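FOR IMMEDIATE RELEASE
Mar 28, 2022

Brarnwood lab shares a simpler way to teach robots to put things where they belong

Hi everyone - Bernadette Leblanc here. I run the manipulation group at Brarnwood, and I get to write this one myself because our press person is on leave (you have my apologies and my direct line, in that order).

Today we're releasing Arnana, a training method for robots that have to place an object in a particular spot at a particular angle. Picking things up gets most of the attention in our field, and I get why, it looks great on video! But placing is where our own robots kept failing. They'd get a part within a hair of where it should go, then push, jam and give up.

Arnana starts at the end. We begin with the object already in its place, have the robot take it out along a short path, and train on that path played backward. Then we start it a little farther away, and a little farther again. Mathis Boyer came up with the idea in January while the rest of us were arguing about camera calibration, and he had a rough version running before we'd finished arguing.
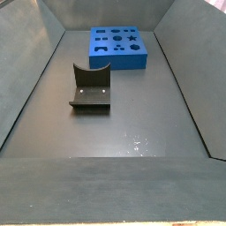
We gave the method 150 recorded removals to learn from, then ran 377 placement trials with starting positions it hadn't been trained on. It failed on 19 of them. Our previous method, given the same recordings, failed more than twice as often, and when it failed it tended to fail hard. I was hoping for a decent bump and would have been happy with a lot less.

Some caveats, and Otakar Baláž would never forgive me for skipping them. All the trials were done with rigid objects. Soft ones are a different problem and we haven't touched it. The starting angles were also fairly kind, and we'd like to see what happens when they aren't.

"The result I care about is how it behaves when it misses," says Otakar, who designed the trials. "It backs off and tries a new angle. The old one leaned on the part until we hit stop."

Timothée Lemaire wrote the training code, and he's cleaned it up enough that other labs can run it. We're putting out the code, the recordings and the full trial log together, failures included. Fabrice Delaunay at Hasteck is setting up a second round of tests on their own equipment, and we'll publish those numbers too, whichever way they go.

If you'd like to talk, visit or send us an awkward object to try, write to me at the Brarnwood manipulation group. I answer my own mail - usually by the next morning.

###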